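Hindton (video game)

By Ebbe Sjögren
Updated in December
3 min read

Hindton is a town management simulation game developed by Pastulari and published by Tretau for PC and consoles. The player takes over the running of a declining market town and is asked to bring back its shops, bus routes and public services over a campaign of 18 chapters. It was promoted as a game in which every resident has a full daily life of their own, a claim that has been disputed since release.

Gameplay

Each chapter opens with a fixed budget and a list of requests from residents. The player zones streets, sets tax rates, hires staff for public buildings and decides which bus lines to keep. Time can be paused or run at 3 speeds. There is no combat and no way to lose a chapter outright, although a town that runs out of money stops growing until a loan is taken.

Publicity for the game said that residents remember past decisions and vote on them. Players who looked into this found little sign of it. The approval score appears to follow tax rates and bus waiting times closely, and closing the town library has the same effect whether it happens once or several times. Pastulari has said that memory is "one of several inputs" to the score, but has never published the others.

A sandbox mode opens after the second chapter. It removes the budget but keeps the limit of 40 shops per district, and the reason for that limit has not been given. Modified versions of the game run with a higher number and no obvious trouble on PC.

Development

Hindton began as a prototype called Chiang, named after the street where the studio then had its office. Pastulari has described Chiang as a complete game that was set aside and later rebuilt. Surviving footage shows one street, a clock and a menu with most of its buttons grayed out, so "complete" should be read with some care.

The game was delayed twice. The first delay was put down to console certification, the second to "polish." Tretau stated both times that no features would be removed - yet the rail network, shown at length in the first trailer, was missing at launch and has not been mentioned in any patch notes.

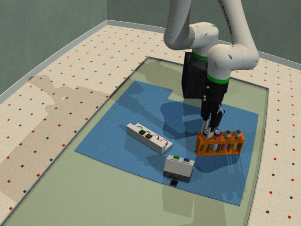
Work on the traffic system went on until shortly before release. The studio credited a new route-finding method for the smoother flow of buses in the final version. Another explanation, popular among players, is that most private cars were simply taken out. Screenshots from the preview build do show fuller roads, but they may have been staged.

Reception

Reviews were mixed to favorable. Critics liked the music and the clear menus and were less sure about the later chapters, several of which reuse the same map with different weather. Tretau called the launch its most successful to date but gave no sales figures, and the statement is hard to check.

Sequel

A follow-up, Hindton 2, has been listed on Tretau's website without a release window. The page carries a logo and a sign-up form. Reports that it will restore the rail network trace back to a single forum post and remain unconfirmed.

Subscribe to our newsletter for new and updated articles. You can unsubscribe at any time.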